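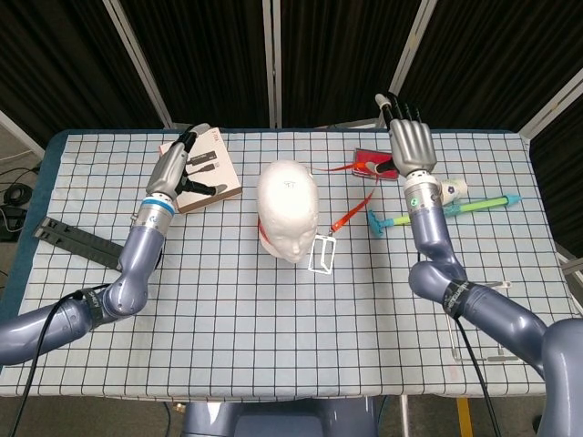 Section 2. Planning and budgeting for a two-arm work table

Search this guide
Enter a part or topic
Go

Wednesday, October 18, 2023
By Angharad Hopkin

Welcome to the fun part! You have the go-ahead for a two-arm station, and now you get to decide what goes around it. The arms themselves will be the biggest line in your budget by a long way, so most teams price those carefully and then guess at the rest. Please don't guess. The table, the panels and the box of small objects decide how your first weeks go, and they are a pleasure to plan.

Before you start, have your floor plan and the Lulero quote sheet in front of you.

1. Measure the floor. Allow for the table, the robot base in front of it, and a walkway that stays open on both sides. Write down where the nearest outlets are.

2. Pick the table. A plain folding table is fine if it doesn't rock. Push down on each corner with the full weight of your hand before you buy.

3. Add a cloth. We love a printed grid, like the pale blue one with black squares at the top of this section. It makes it so much easier to put an object back where it was for the next run. Buy 2 so that one can be in the wash.

4. Plan the backdrop. Dark fabric panels on metal poles cost far less than building a wall, and you can move them when the room changes. Check that the feet of the poles don't stick out into your walkway.

Note: Order panels and poles from the same supplier. Bleddyn Ifans at our Fludurbridge office mixed two kinds and spent a whole afternoon with a hacksaw.

5. List the cables. Every arm brings its own, and they need slack for the full reach. Put straps on the budget too – they are cheap, and you will use more than you think.

CAUTION: Keep cables out of the path of the elbow joints. Move each arm slowly through its full range, with one person at the stop button, before any run at normal speed.

6. Fill the object box. Set aside $400 for this and enjoy spending it! You want a real mix: flat boxes, something soft and round such as a foam head, a lanyard with a badge holder, paper cups, a toy water gun, a clear acrylic stand. Clear things and dangling things are hard for almost any system, so get them in early. A first set of 16 objects is plenty.

7. Choose the hands last. Look at your object list, then go back to the Gwilliam catalog. Hands with fingers cost more than simple two-jaw grippers and take longer to set up, but if your list is full of straps and odd shapes they are well worth a demo.

Note: Ask for the price of spare fingertips before you sign. Wear parts belong in the yearly budget, on their own line.

8. Add setup time. Plan on about 3 days for two people, and longer if the table and panels arrive after the arms. Teams ordering for January should book their delivery slot now.

CAUTION: Do not switch on the arms until the base is fixed and the floor around it is marked.

When your sheet is filled in, send it to Delyth Parri at Plindisance, who checks the totals and places the order.

Related sections
Section 1. Is a two-arm station right for you?
Section 3. Unpacking and fixing the base
Section 5. Spare parts and yearly costs
Lease or buy? Notes by Emrys Howells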